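**Clirnis planner update, Wednesday, July 1, 2020**

The new version of the Clirnis planner is running on both test benches in Imville. The main change is in how the software decides which hand moves first. The May release planned each hand by itself and checked for collisions afterward. When a check failed, it threw out both paths and started over.

Zakhar Bilyk rewrote that step over the past month. The planner now treats the two grippers as one problem and sets the timing for both before anything moves. In the replay tests, 426 two-handed recordings went through the new code. The old version stopped with a timeout on 86 of them. The new one stopped on 13, and most of those involve a handoff in midair, a case the planner does not cover yet.

The recordings come from people working with hand-held grippers. Jars and a railed tray make up the current set. The rails matter to the planner because they limit the directions a gripper can come in from. 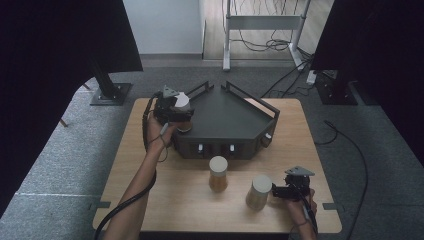
### Still open

- Glass is hard for the depth filter. Lamduan Petchrat is testing a fix that finds the lid first and fits the rest of the jar below it.
- Tray rails are entered by hand in the Furkeo map file. A loader that reads them from the drawing is half done.
- Log files from before the update will not open in the new viewer. Run the convert script first, and keep the originals.

Bug reports go in the Thaweesak tracker under "planner." Please attach the full log and the map file you were using. Ticket 309, the frozen progress bar, is already known and does not need another report.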